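Planulier home recording group – catch-up minutes
Thursday, September 1, 2022

Present: Marijke Geerts, Eugénie Ferrand, Sreekumar Devadiga and me (Josiane Lecomte, typing as fast as I can). Apologies from Séverine.

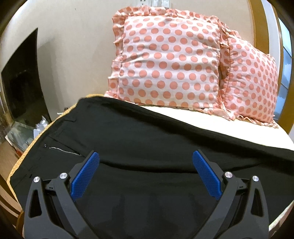
Folding clothes took up most of the meeting, as usual! We're at 2,608 usable demos and Sreekumar is happy with the towels and T-shirts, but he wants a lot more bottoms before the next training run. I said dark things are the tricky ones – with black fabric on the bed and black gripper arms over it, the blue pads are the easiest bit to pick out, and he agreed we should keep the blue. Marijke asked if a zipper and waistband should face up at the start. We settled on mixing it, so the model doesn't learn just the one way round.

Bedding: Eugénie wondered if patterned pillows and coloured bedspreads were a problem (she'd been tidying hers away before every session, poor thing). Sreekumar said please don't, he'd like bedrooms to look like bedrooms.

Bad takes: 38 from the last batch got thrown out, mostly people starting before the recording light came on. I own up to a few of those. Count to 3 first, everyone.

Labels: we had a bit of a back and forth over "trousers" or "pants" and went with trousers. Marijke will fix the old ones going back to April.

To do
Sreekumar – send round the new clothing list
Eugénie – 25 skirt demos, any colour
Me – ask Séverine if she still has the spare pads

Next meeting at Marijke's, same time, and she's promised the lemon slice again.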